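How to remove tea stains from cups without scratching them?

Daryna Yatsenko
Posted in Kitchen and Cleaning, October
2254 views

Hello to all. I drink black tea the whole day, and my cups have a brown ring inside that the normal dish soap does not take away. I tried the rough side of the sponge, but I am afraid for the glaze. My water is quite hard, maybe it matters. Two of the cups are from my grandmother and have a thin gold line, so I don't want to use something strong. I also have a steel thermos from Terlow with the same problem, only worse.

Ilaria Mancuso
28 people found this helpful

Hard water does matter, the tea sticks to the lime. For ordinary cups take one teaspoon of baking soda, add a few drops of water to get a paste, and rub with a soft wet cloth. Leave it ten minutes and rinse well. Keep the paste away from the gold line, because gold is on top of the glaze and goes off easily. Only clean inside, with your finger in the cloth.

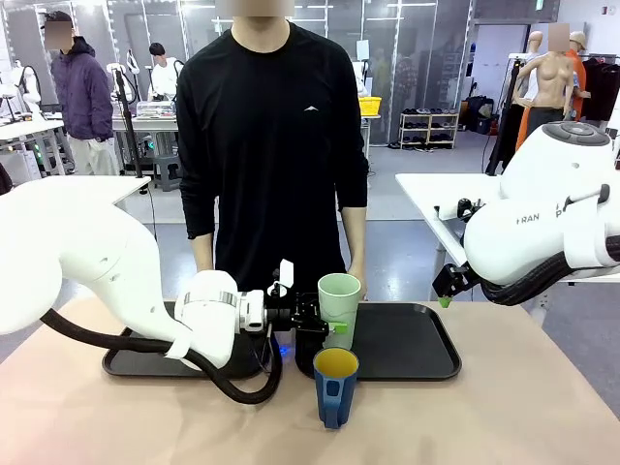
How long can the baking soda stay in the cup? Overnight is fine for a plain glazed cup, but I would not leave it so long in one with painted decoration.

For the thermos, put in two spoons of soda, fill with hot water and leave it open until the morning. Please do not close the lid. Then use a bottle brush. If a white layer remains, it is lime, and you can remove it with 200 ml of warm water and a spoon of citric acid. Rinse two times.

Rafail Mitsotakis-Vlachou
3 people found this helpful

Denture tablets. One in the cup, warm water, wait, done. I did not try it with gold.

Vratislav Kolář

I just use salt and half of a lemon. It works for me but my cups are cheap ones from Fladeo, so maybe ask somebody else about the grandmother ones.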